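Home | Projects | Reports | People | Contact

Gathering kitchen examples with hand-held grippers
Student project report, Obadia Kirui
Last updated: March 2024
4 shares | 0 comments

1. What the project was for

My project is one part of a larger work in our laboratory, which we call Kioko. The aim of Kioko is to teach an arm with two grippers to do small kitchen tasks. The learning part is done by other students. My part was to collect the examples from which the system learns, to check them, and to write down how they should be collected next time.

I chose the microwave task. A person opens the door, takes the plate out and sets it on the table. For a human it is a very easy task, but it has several difficult moments for a learner: the door must not swing back, the plate is round and thin at the rim, and the food on it should stay where it is.

2. How we recorded

We did not drive the arm from a distance. The person holds one gripper in each hand and does the task with them, so the movement is a human one but the fingers are the same shape as those on the arm. Each gripper carries a cube printed with black and white markers, and our tracking program, Floltia, uses the markers to calculate where the gripper is. A second view is taken from the head of the person. The two streams are joined afterwards by a small tool named Clatolura, which was written by a student before me.

We agreed on a few rules before starting. Both grippers begin in front of the body. The left one stays near the door while the right one goes for the plate. The right finger has to come under the rim, and pinching the plate from above was not permitted, although it is quicker.
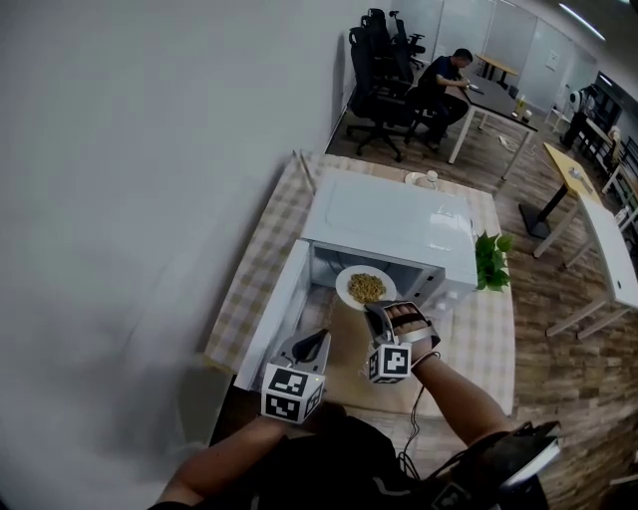 The rule about the rim caused the most discussion. In the first sessions of February each person had his own way, and the learner received examples that did not agree with each other. When all of us used the hooked finger, the recordings became more similar and also a little slower. I think this was a good exchange — the slow ones are easier to cut into steps.

3. What was collected

The plan was 1000 recordings. We finished with 686, and after checking I kept 555. The other 131 were removed. The most common reason was that a marker cube was turned away from the view or covered by the door for too long, so that Floltia lost the position. In some others the person dropped the plate or touched it with the hand.

Checking took much more time than I had expected. I watched every recording at double speed and gave it one of 4 labels: good, good after trimming, lost tracking, wrong method. The labels are stored in the Skodetti folder together with the raw files. Please do not rename the files there, Clatolura searches for them by name.

4. Problems and what I would change

The wrist becomes tired after a long session, and a tired person makes shorter and rougher movements. I would make the sessions shorter and change the person more often.

I also changed the background too little. Almost all recordings were made at the same table, in the same room. I am afraid that the learner will depend on this, but I could not test it before the end of my time.

The next student should begin with putting the plate back in and closing the door. It needs the same objects, and the rules in section 2 can be used with small changes.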